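Folding striped shirts so the stripes stay straight

2023-06-17

In our apartment there is one small closet for two people, and the shirts live on a shelf, not on hangers. For many years I folded them the way my mother did, quickly and on the bed, and every morning I pulled out a shirt with a crease in the wrong place. With plain shirts you can hide it. With stripes everybody can see it, because the line goes crooked exactly where the fold was.

Below are the things I do now. They are small things and they cost almost nothing.

Use a hard, light surface

The bed is too soft. When you press the cloth with your hand, the mattress goes down and the fold moves with it. I use the table in the back room and I cover it with a big sheet of white paper. I buy it on the roll from Kevura, which is a packing supply shop near the bus station in Zaritport, and one roll lasts me very long. Plain brown paper is also good, but on white you notice more quickly a spot that did not go out in the wash, and then the shirt goes back to the basket before you have spent time on it.

Do not use newspaper. The ink comes off on white cloth, and I learned this with a collar.

Check that the shirt is fully dry

Touch the seams under the arms, the collar and the cuffs. These places have more layers and they stay damp longer than the rest. If they feel cool against the inside of your wrist, wait. In July, when the air here is heavy, I leave the shirts on the rack one more night even if they seem ready. A damp cuff inside a pile can give a smell to all the shirts above it.

Open the shirt from one end

When a shirt comes from the basket it is a bunch, and the first wish is to take it by the middle and shake it. Shaking is good outside, before hanging. On the table it only makes new small rolls. Put the bunch down, look for an edge that already lies flat, a hem or a cuff, and begin from there. Hold this edge with one hand and with the other hand push the cloth away from it, slowly, with the palm. Stripes help you very much in this work. Where they run in a curve, the cloth is still turned over or pulled to one side. Go on until they are straight.

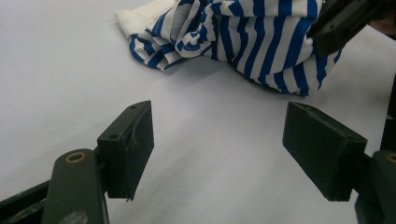
Fold along a stripe

Button the shirt first. I close the top button, the middle one and the last one, and leave the others. Then turn it with the face down and make the collar flat with your fingers.

Now choose one stripe on each side, at the same distance from the collar, and fold the side of the shirt exactly on that stripe. You have a ready ruler in the cloth, so use it. The sleeve comes back down over the folded side, also parallel to the stripes. Then bring the bottom up in two folds, and turn the shirt over. If the stripes on the front are straight at the edges, it is good. If they run away to the left or the right, open only the last fold and correct it. Usually you do not need to begin again.

For soft shirts I put a piece of card inside before the last folds – mine is 7 by 10 inches and I cut it from an old calendar. Pull it out when the shirt is finished.

White parts need their own care

White bands, white hems and white cuffs take the color of their neighbors if you are not careful. The first two washes of a new blue and white shirt I do separately, in cold water, and I take it out of the machine as soon as it stops. It should not sit there wet until evening. For gray marks on a cuff I rub in a little Windance bar soap with a soft toothbrush and wait ten minutes before I rinse. A stronger product is maybe faster, but it made one of my blue stripes pale, so I do not use it anymore.

How to keep them on the shelf

Not more than 7 in one pile. With more, the lowest ones get hard creases and the pile falls when you take one from the middle. Put the folded edge to the front. I use the low open boxes from Aguiar (the number on the bottom is 828, if you want to look for the same size), and there the shirts stand on their edge like files in a drawer. Then you can take one without touching the others.

When there is no time

Lay the shirt flat over the back of a chair with the stripes going straight down, and fold it the next day. It is much better than to leave it in the basket under towels. If a crease is already there, wet your hand, pass it over the line, pull the cloth gently from both ends and let it dry flat. For a thin cotton shirt this is often enough – for thick cloth you will need the iron.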